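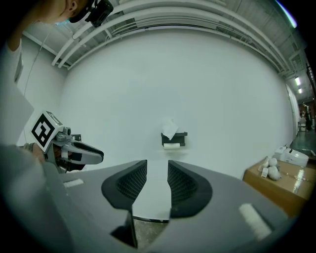

Issue 26

Home | Trips | Newsletter | Gear Hire | Contact

Spring week at Plasden: what to know before you book

Our walking and paddling week goes back to Plasden in May. The base is the Chatzigeorgiou guesthouse again, up the lane behind the old sawmill. We have all the bedrooms on the upper floor and the drying room downstairs. There are 21 places and members get first pick until the end of March.

The first two days are on foot. Anastasia Xenos leads the longer route over Flullby ridge, and Stamatia Triantafyllou takes the lower path along the reservoir. Both groups stop for lunch at the weir. The ridge is steep on the north side and the upper path is loose gravel, so bring boots with a real sole. Last year several people wore trainers and had a slow afternoon of it.

After that we move to the river. Emmanuel Makori runs the kayak sessions on the flat water below the bridge, starting at 9:30 a.m. Anyone who has done the beginner course can join the run down to Dullura, which takes most of a day with a stop for coffee. Wetsuits, helmets and buoyancy aids are included. If you take a wetsuit in an unusual size, tell us when you book.

The climbing day is the one change to the program. The crag we used before is closed for nesting birds until July, so Ifigeneia Triantafyllou has found another one, 2 miles farther up the valley. It has easier lines on the left and a 55-foot abseil at the far end. You can skip the abseil and walk down the path.

Rooms are shared, two or three to a room. Breakfast and dinner are covered, and packed lunches can be ordered the night before on the sheet in the hall. The kitchen needs to hear about allergies at least a week ahead. There is phone signal at the house and very little on the river.

Parking is tight. Please share cars if you can, or take the bus to Plasden and we will pick you up from the square at 4 p.m. on arrival day.

To book, send the form and deposit to Myrto Mitsotakis-Vlachou at the club office.

Contact the office | Copyright, all rights reserved | Back to top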